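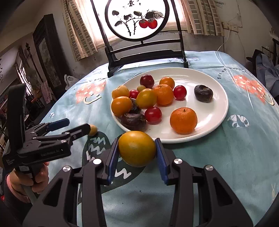 Bassey growers will tell you the box scheme nearly died over a delivery fee, and one of them, who asked to stay unnamed, still thinks the fee was a mistake. "Four bucks to drive two miles. People remembered that."

The woman who runs the scheme doesn't argue. Tired, on her second coffee, phone face down on the desk. We talked at 6 a.m. becuase that was the only gap she had.

"The fee was me," she says. "I'd do it differently. Smaller, and I'd tell people first."

Zekside Produce Boxes packs for 609 households now. At the high point, in October, it was 730. She lost a chunk of them in one month and won some back by letting people skip a week without calling in.

"That was the whole complaint, pretty much. Let me skip. I'm out of town, I still have half a squash, let me skip." She laughs. "We had them calling a phone line. A phone line!"

The fix was Datex, the ordering software she'd put off buying. Setup ate most of a winter. 2,137 old customer records, plenty of them doubles, typed over by hand at night.

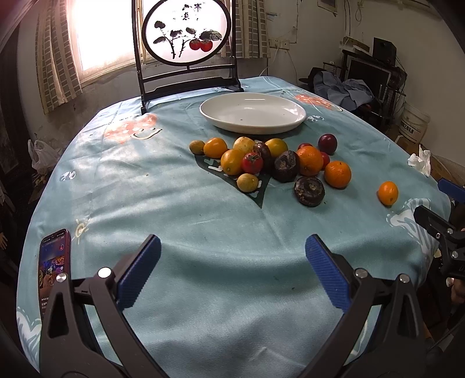
What goes in the box

Mixed, always. She won't do a single-item box, though people ask.

"If I let everyone pick, it's tomatoes and more tomatoes. Then my beet guy quits."

So there's a set list, with two swaps allowed. Growers hear by noon what's wanted, pick that evening, drop off before five the next morning. Late drop-offs go in the following box or they go home. She's strict on that – had to be.

Prices she sets with the growers twice a year, all in one room. Does it get loud? "Oh yes."

Next

A second pickup point in Clirner, if the lease goes thru. The building needs a cold room and the quote came in high. She's waiting on another one.

Would she ever drop the fee? Long pause. "Ask me in spring." Then the phone buzzes, a truck is early, and she's already halfway out the door.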